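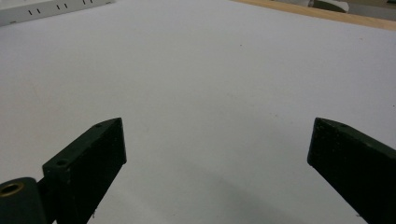 Tuesday, September 28, 2021. Spent the morning on the bonus round for Makutar, our five-reel jungle slot, and I think I finally get why it feels so stingy! The free spins come up often enough, but the screen is so crammed with vines and parrots that you miss half the small wins. I want the win counter sitting on something calm, a broad pale area like the white surface in the photo, a bit gray toward the top and brighter in the middle. No gradient tricks, no sparkle. Mocked it up before lunch and the numbers are so much easier to read.

Then I ran the short sim, 2000 spins on the demo build, mostly to see if the scatter symbols were behaving. One of them paid twice on the same line (again). I went back through the log and it only does it when a wild lands on reel four during a respin, so I suspect the respin is scoring the old line before it clears.
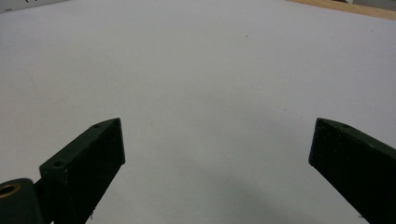 R. Van Beek
Slot math and play testing, Pletmont studio

Anyway, the double pay. I turned off respins, used seed 911 and got clean results all the way through. Turned them back on with the same seed and there it was at spin 212, big as life. So at least we can make it happen on demand now, and that's most of the battle with these things. I've left the seed in the shared sheet so please don't overwrite it!

While I had the sheet open I moved the top symbol down to 2 stops on the first reel. It had crept up to three sometime in February and I can't find a note saying why. If that was you, come tell me, I'm not cross, I just want to know if something else leans on it.
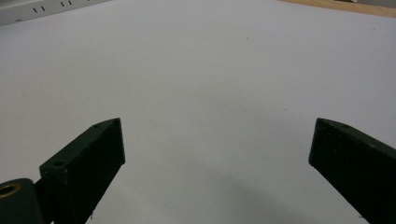 The other thing with that first reel is the near misses. With three stops you saw the top symbol parked just over the line all the time, and it got kind of annoying. Fewer stops, fewer teases. I played it by hand for a good while after the change and liked it a lot better, though the sound still builds up as if something huge is coming. Needs a shorter clip, or maybe just a quieter one.

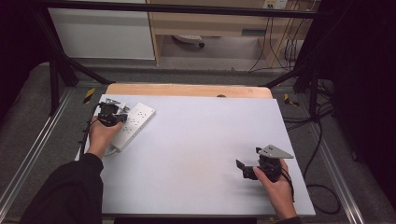
Still to do

Fix the respin scoring and rerun seed 911.
Ask Tastix for the shorter reel-stop sound.
Try the pale counter on a phone in portrait, I've only seen it wide.
Long sim overnight once the fix is in, both bet sizes.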